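Getting roll-call votes out of paper council minutes

Print this page | E-mail this page

Folasade Lawal

I maintain a public spreadsheet of how each member of the Graltier town council votes. The clerk posts agendas online but the approved minutes exist only in binders at the counter. I need 28 meetings. The request form lists "inspection" and "copies" as separate boxes, and copies are charged per page. Can I tick inspection and photograph the pages myself? Also, how should I record a voice vote where no names are given?

Print | E-mail

Yakubu Akinola

Check the fee schedule attached to your town's records policy. Many policies let you use your own phone or camera during inspection at no charge, but some restrict it, and the clerk will go by the written text. Ask for the answer by e-mail before you go in.

On the form, identify the records by body, meeting date and document type - "approved minutes, regular session" - and add "including attachments." Roll-call sheets are often filed as attachments and get left out otherwise.

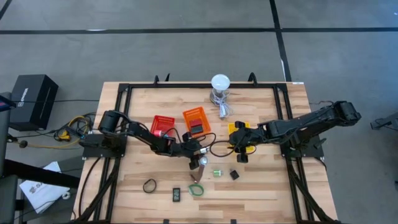

Black frame bolted across a wooden tabletop

For voice votes, do not infer individual positions. I use 4 codes: yes, no, abstain, absent. A fifth column holds the method, either roll call or voice. If the method is voice, the member cells stay blank unless the minutes name a dissenter.

Print | E-mail

Salamatu Akinola

just ask for the pdf, they must have one

Print | E-mail

Nneka Omoregie

The PDF may exist, so ask, but in Vurnenero the clerk typed minutes, printed them and kept no file. I photographed 33 sets and ran them through text recognition. 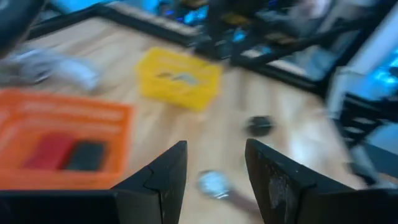
Member names are where recognition fails first, and a wrong name in a vote table is worse than a gap. Check every name against the attendance list at the top of the same minutes. Most of my errors came from capture. Blur as strong as in the shot here makes a page useless, and a glare patch like the bright one on that tabletop will wipe out a line or two of text. Turn off the flash, hold still, and take each page twice. Keep the original photos with the spreadsheet so that a council member who disputes an entry can be shown the page.

Print | E-mail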